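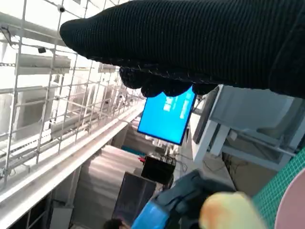 Das Institut Stiltach hat die Sammlung von Beispieldaten für das lernende Greifsystem Laso auf textile Gegenstände ausgeweitet. Seit Dezember nehmen 2 Arbeitsplätze im Versuchsraum täglich Bewegungsabläufe auf, die später dem Training des Systems dienen. Erfasst werden die Bilder unmittelbar am Greifer, aus dessen Perspektive ein schwarzes Stück Rippstrick mit seinen wulstigen Falten einen großen Teil des Sichtfelds einnehmen und den dahinter stehenden blauen Bildschirm teilweise verdecken kann. Solche Ansichten gehen unverändert in den Datenbestand ein.

Die Leiterin des Vorhabens, Waltraud Frei, verweist auf die besonderen Anforderungen weicher Materialien, deren Form sich bei jedem Zugriff verändert. Vorgesehen sind 20 Aufgabenreihen, von denen 19 bereits freigegeben wurden. Die letzte Reihe wird derzeit gemeinsam mit dem Projektpartner Safavi abgestimmt. Für die Prüfung der Aufzeichnungen ist Halvard Isaksson zuständig. Eine Auswertung soll nach Abschluss der Sammlung im Institutsbericht erscheinen.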